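Accueil Cours Archives Contact

Temps de lecture : 7 min

Notes de cours, séance 3 : la soif, comment ça marche (et pourquoi on la comprend si mal)

Bonjour à toutes et à tous ! Je remets au propre ce que j'ai raconté en amphi, avec les bouts que j'ai sautés parce que je parlais trop. Pour rappel, on a vu la dernière fois le rein et la filtration. On passe maintenant au comportement : qu'est-ce qui fait qu'à un moment donné, on se lève pour aller boire ?
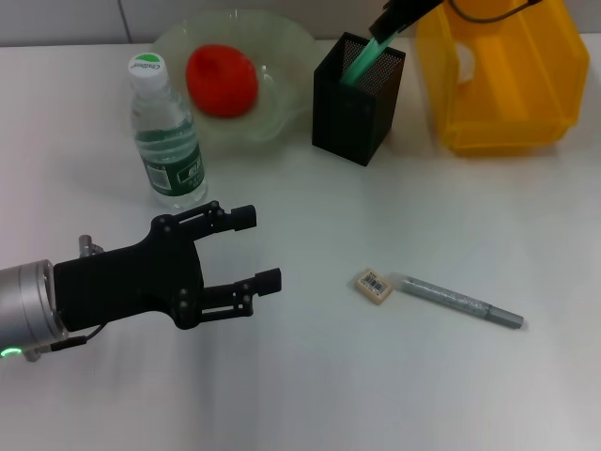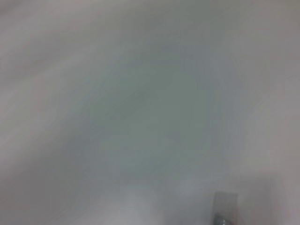 La bouteille d'eau, sur la première des deux vues.

1. Deux soifs, pas une

C'est le point que je veux absolument retrouver dans vos copies. On distingue la soif osmotique et la soif hypovolémique. La première vient quand le sang devient trop concentré : vous mangez des chips, le sodium plasmatique monte, l'eau sort des cellules, et certains neurones rétrécissent un tout petit peu. Ces neurones-là sont nos osmorécepteurs. La seconde apparaît quand le volume baisse, par exemple lors d'une hémorragie ou d'une grosse diarrhée. On perd alors de l'eau ET du sel, la concentration peut rester normale, et pourtant on a soif.

Na-rae Seo m'a demandé à la pause laquelle est la plus sensible. Très bonne question ! C'est l'osmotique, et de loin : une hausse de l'osmolalité d'à peine 2 % suffit à donner envie de boire, alors qu'il faut une perte de volume nettement plus forte pour obtenir le même effet.

2. Où ça se passe dans le cerveau

Retenez trois noms : l'organe subfornical, l'organe vasculaire de la lame terminale (OVLT pour les intimes) et le noyau préoptique médian. Les deux premiers ont une particularité que j'adore, ils sont pauvres en barrière hémato-encéphalique. Ils « goûtent » donc directement le sang. Le troisième reçoit leurs messages et fait le tri.

En parallèle, l'hypothalamus commande la libération de vasopressine par la posthypophyse, et le rein se met à économiser l'eau. Attention, confusion classique : la vasopressine ne fait pas boire, elle limite les pertes. Dans la soif hypovolémique, c'est surtout l'angiotensine II qui pousse à boire, en agissant sur l'organe subfornical (revoir le système rénine-angiotensine, séance 2, je ne refais pas le schéma).

3. Pourquoi on s'arrête de boire si vite

Mon passage préféré. Quand vous videz un grand verre, vous êtes soulagé en quelques secondes, une minute tout au plus. Or l'eau met bien plus longtemps à passer dans le sang et à corriger la concentration. Donc le cerveau anticipe ! Il se sert de signaux venus de la bouche, de la gorge et du tube digestif pour parier sur ce qui va arriver. Chez la souris, on voit l'activité des neurones de la soif chuter dès les premières lampées.

Kaiwen Dong a fait remarquer que ça devrait marcher aussi avec de l'eau salée, puisqu'on avale pareil. Eh bien oui, au début. L'effet de la déglutition est bref et ne fait pas la différence, puis l'intestin détecte l'osmolarité et le signal repart dans l'autre sens. On en reparle en TD avec Letay Lemma, qui a préparé des courbes là-dessus.

4. Et les fameux litres par jour ?

On m'a ressorti les 2000 ml quotidiens, évidemment. Je n'ai rien contre, mais c'est un repère et pas une loi de la nature. Une bonne part de notre eau vient de la nourriture (soupe, fruits, riz cuit, tout ça compte), et les besoins changent avec la chaleur, l'effort, l'allaitement, la taille. Chez l'adulte jeune en bonne santé, la soif fait assez bien le travail. Chez la personne âgée elle s'émousse, et là il faut proposer à boire sans attendre la demande. Ceux qui partent en stage en gériatrie en avril, notez-le en gros.

À l'inverse, trop boire existe : l'hyponatrémie d'effort, chez des coureurs de fond qui avalent plus qu'ils ne perdent. Maux de tête, confusion, et dans les cas graves un œdème cérébral.

À préparer pour la prochaine fois

Relire la partie 1 et refaire seuls le tableau osmotique / hypovolémique (stimulus, capteur, hormone, réponse). Young-sook Ma a proposé de partager ses fiches, demandez-lui. L'exercice sur le diabète insipide est facultatif, mais faites-le quand même.

3 commentaires 7 partages

Séance précédente Séance suivante Haut de page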